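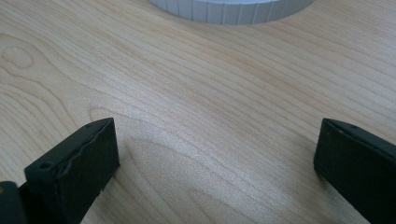
Atelier partagé de Werkum, lundi, 18 h. Pince Galbraith, essai d'ouverture sur le plan de travail en bois clair. Le doigt gauche présente un bord irrégulier ; le doigt droit est plus net. M. Teun Dijkstra demande que la pièce gauche soit réimprimée avant toute mise en charge.
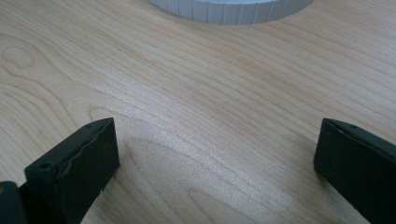 Consigne d'ouverture maintenue à 70 mm, vitesse limitée à 400 pas par seconde. Le fichier Pitau, révision 181, reste la référence. Perçages à reprendre à l'identique.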